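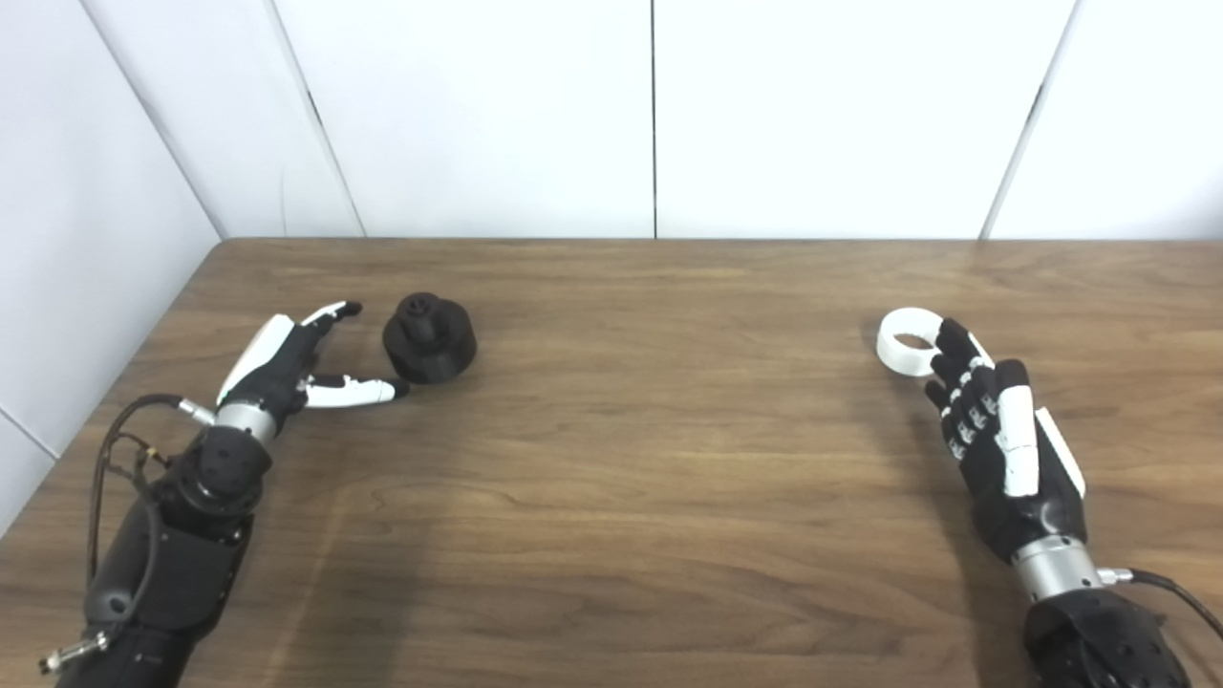 What makes a second-tier rugby club fold in its first few seasons? Money going out on travel faster than it comes in at the gate, mostly, and I say that after reading more club ledgers than I ever wanted to.

Papers > Sport History > Section 4

4. Gates, buses and the Praditz years

I started with Praditz because their books survived (in a shoe-store box, bless whoever kept it). The club played 10 home matches in its second season, and the average crowd was 708. I had to read that twice! The ground at Lakatos could hold far more, and the board had budgeted as if it would.

Now look at Figure 3, where I plot gate money against bus hire. The lines cross in November and never cross back. Every trip to Jarico meant an overnight stay, and there were 5 of those on the schedule - the league office liked long road swings, the players hated them. I was told in two separate interviews that the squad slept on the bus at least once.

Figure 3. Gate money and bus hire by month, Praditz, second season.

Sponsorship could have plugged the hole. Nirerix had its name on the jerseys, but the deal paid per win, and wins were scarce. I count 118 unpaid invoices in the last ledger, a lot of them for tape and laundry. My reading is that the club was finished well before the league pulled its license, though I admit the final pages are smudged and I had to guess at a couple of entries. Section 5 asks if Jarico, with its shorter bus rides, did any better.

Previous section | Next section | References | Tables

Contact the author | Copyright 9/2/20 | Back to top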